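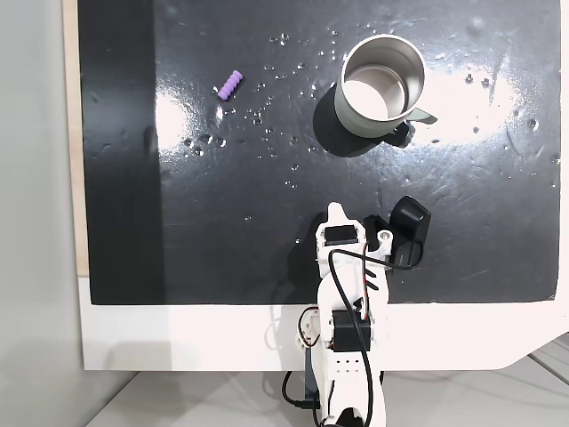
Floltum 4 and the wet-table problem

The new release of Floltum landed in May, and the notes make a fairly large promise: the planner now "sees through" glare, so you can stop fussing over lighting and surfaces. I have read that sentence in one form or another for years. We gave it a glossy black board, an overhead light, a steel-lined mug and a good sprinkling of water, and pointed the small white arm at it.

First, what did get better. Start-up is quicker, the config file is finally one file, and the arm no longer twitches when you reload a plan. Rainer Böttcher, who wrote most of our Tian bridge, got it talking to the servos before lunch. Credit where it's due.

Now the glare. Out of 49 runs asking for the little purple piece, the new perception step put its best guess on a bright patch of board 3 times. That's better than the last version, and I'd call it decent if the confidence score had dropped when it happened. It didn't. The software was just as sure about a reflection as it was about a solid object, and the planner took its word for it.

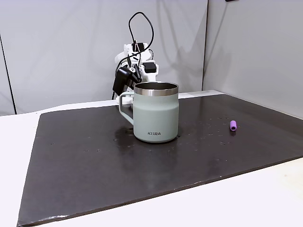
The mug is a different kind of trouble. When it stands between the camera and the arm, the tracker loses part of the arm and fills in the rest from the joint readings. Fine, in theory. But the readings and the picture are stamped by two different clocks, and Floltum still doesn't check one against the other. Trular had the same bug and fixed it with a dull little sync test at start-up. I'd take that over any amount of seeing through glare.

The cable doesn't exist as far as the collision model is concerned, either. You can pad the links by hand, but then the planner refuses half the reaches near the mug handle -- and you end up trimming the padding until it stops complaining.

The Fallenden people say their training set grew by 3000 scenes for this release. I'd like to know how many had water in them. Until I do, we're leaving the old version on the main bench and running this one on the spare, with the speed limit on. Rainer has the logs if you want to go through them yourself.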